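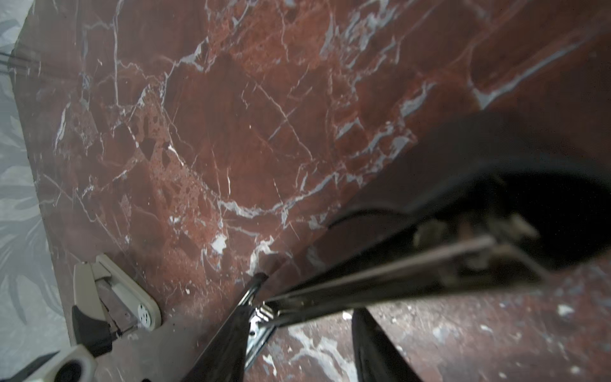 Should Hinds council be allowed to fill a budget gap from the reserves again? Only if it says in the same vote how the money gets paid back, and by when.

Home News Opinion Letters Council Contact

Writing this quickly as the vote is on Monday and I only got the papers last night. 200 pages. Over half of it appendix.

The short version. The council is short, again. Last year the gap was plugged out of reserves and we were told it was a one-off. Now it's a one-off again. Two one-offs in 18 months.

Heather Baxter, who leads the majority group, says the alternative is shutting the Nundton library and cutting the evening buses. Maybe. But that choice only looks so stark becuase the other options were taken off the table in spring. The Plasex contract for one. Renewed without a proper debate, at a higher price, with a break clause so weak it may as well not be there. Huia Kingi asked about it twice and got a written answer that repeated the question back to her.

I don't blame the officers. They do what they're asked. I blame a group with a comfortable majority that won't have a row in public - not about bins, not about parking charges, certainly not about council tax.

And the opposition? Rawiri Waaka has put down an amendment that would cut 20 posts from the centre and leave the reserves alone. Which 20? Doesn't say. Easy to vote for, impossible to carry out. His own side know it, I think, which is why so few of them have put there names to it.

What I'd like is dull. Use the reserves if you must. Put a repayment date in the motion. Reopen Plasex. Publish the list of buildings the council owns and isn't using, starting with the old depot on the Nundton road, empty for as long as I've lived here.

Meeting starts at 7 in the evening, public seats at the back. Questions have to be in by noon. Mine's already gone.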